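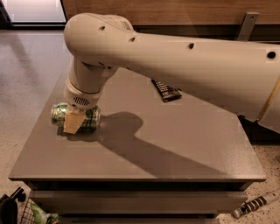 How long does the water softener take to regenerate?
A full regeneration takes 94 minutes at the factory settings. Softened water is not available during that time, but untreated water still reaches the taps through the bypass port.

Section 4: First Start-Up and Programming

Complete Section 3 (Plumbing Connections) before you begin. These steps apply to the Onach cabinet softener with the Clillex control valve. If your unit has the older Greltine valve, the buttons are laid out differently and you need the supplement packed with the valve.

You will need a bucket, a flashlight, a hardness test strip, and enough salt pellets to fill the brine tank to the lower line.

4.1 Filling the resin tank

1. Confirm that the bypass valve is in the BYPASS position.
2. Open the nearest cold water tap and leave it open.
3. Turn on the main water supply to the house.
4. Let the tap run until the water is clear, then close it.
5. Plug the transformer into an indoor outlet that is not controlled by a wall switch.
6. Press and hold REGEN until the display shows BACKWASH. Wait for the motor to stop.
7. Turn the bypass valve a quarter of the way toward SERVICE. Water will start to enter the tank slowly.
8. When a steady stream with no air runs from the drain line, turn the valve fully to SERVICE.

Caution: Do not open the bypass valve quickly. A sudden rush of water can push resin out through the drain line. Lost resin is not covered under the warranty.

Note: The first water from the drain line may be light brown. It should clear before the backwash ends. If it does not, run a second backwash.

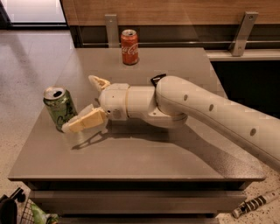

4.2 Adding water and salt to the brine tank

1. Lift off the salt lid and check that the brine well is upright and its cap is on.
2. Pour 2 gallons of clean water into the brine tank. This is done only at first start-up. The valve adds its own water after that.
3. Add salt pellets up to the lower line molded on the inside wall.
4. Replace the lid.

Use pellets or solar crystals sold for water softeners. Rock salt leaves dirt in the bottom of the tank and will block the float screen. Block salt is not suitable for this model.

4.3 Setting the time and hardness

1. Press MENU. The hour flashes.
2. Set the hour with the UP and DOWN keys. Check the AM/PM mark before moving on.
3. Press MENU again and set the minutes.
4. Press MENU to reach HARDNESS. The factory value is 20 grains per gallon.
5. Enter the value from your test strip. If your water report gives hardness in milligrams per liter, divide by 17.1 and round up.
6. Press MENU to reach REGEN TIME. The factory value is 2:00 AM. Change it only if someone in the house regularly uses water at that hour.
7. Press MENU once more to save. The display returns to the clock.

If no key is pressed for one minute, the valve leaves the menu and discards any change you have not saved.

After saving, the display alternates between the time of day and the gallons remaining. A reading of 1,271 or any other figure is normal here. The starting number depends on the hardness you entered, and it counts down as water is used.

4.4 Checking for leaks

Dry all fittings with a paper towel, wait ten minutes, and check them again with the flashlight. Look at the underside of the bypass valve, the drain elbow, and the brine line nut. Tighten plastic nuts by hand only.

If the drain elbow drips after hand tightening, remove the clip, pull the elbow straight out, and look at the O-ring. Apply a thin coat of silicone grease before refitting it. Do not use petroleum jelly.

4.5 Power loss

Settings are kept in memory during a power failure. The clock is kept for a few hours only. If the time is flashing when power returns, reset it as described in 4.3, steps 1 to 3. Owners in areas with daylight saving time also need to correct the clock in March and again in the fall.

Homes with a Chacko pre-filter should close the filter shutoff before any work on the valve and open it again afterward.

Section revised 8 October 2025 by Jelle Van den Broek. Replaces all earlier versions of Section 4.

Continue to Section 5: Routine Care.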